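Category: Minutes / Safety and Faults / Two-arm cell

Present: Bienvenido Mangubat (chair), Fares Farah, Crescencio Casado, Eduardo Soriano (minutes).
Apologies: Bienvenido Galang.

1. Previous minutes
Accepted with one correction. The fault log entry under item 4 should read 1732, not 1723.

2. Fault 1732 – unequal release during two-arm hold
Mr Farah reported. The task has both arms take hold of one long red item, lift it a short way and set it back among the other things on the table. On the ninth cycle the right gripper opened on command and the left did not. The left arm then began its return move with the item still held. The operator pressed the stop button. No injury, no damage to either arm. 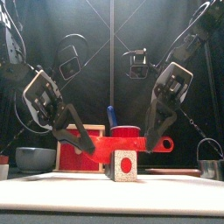 The log shows that the open command to the left gripper was sent and never acknowledged. The control software treats a missing reply as a warning only and carries on to the next step. Mr Casado said this had been raised when the cell was handed over by Bemovus and was left open on the snag list. The chair asked that it be closed now.

Mr Soriano asked whether the cable to the left gripper could be at fault. Mr Farah had checked it for continuity at rest and found nothing. He has not checked it with the wrist turned to its limit – that test needs a second person at the stop button.

Agreed: a missing reply from either gripper is to stop both arms. Mr Farah to make the change and record the software version in the log.

3. Stop time
Measured at 200 ms from button to standstill on the right arm. The left arm has not been measured. Mr Casado to repeat for both, with the arms at working height over the table.

4. Position drift
Some grips on the long item have landed nearer its end than taught. Mr Casado suspects the wrist camera mounts. Mr Mangubat was not persuaded and asked for readings before anything is slackened off. The speckled block with the red spot is to stay on the table during the checks so that conditions match the fault run. The cup, bowl, board and pot are also to be left in. 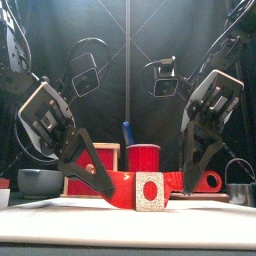 Wolden, March

5. Return to use
The cell stays at reduced speed until items 2 and 3 are done. Automatic restart is disabled. Mr Galang holds the key and is to be told in writing before it is turned back.

The Hodden site runs the same software. Mr Soriano to send them the log extract, file 2256, and ask if they have seen the same warning.

6. Actions
Farah – software change; cable test with wrist at limit.
Casado – stop times, both arms; mount readings.
Soriano – note to Hodden; copy to Galang.

7. Any other business
The door switch label has come off again. Mr Casado to replace it.

Meeting closed at 15:40.

Navarro Automation Group | Contact the safety desk | Back to top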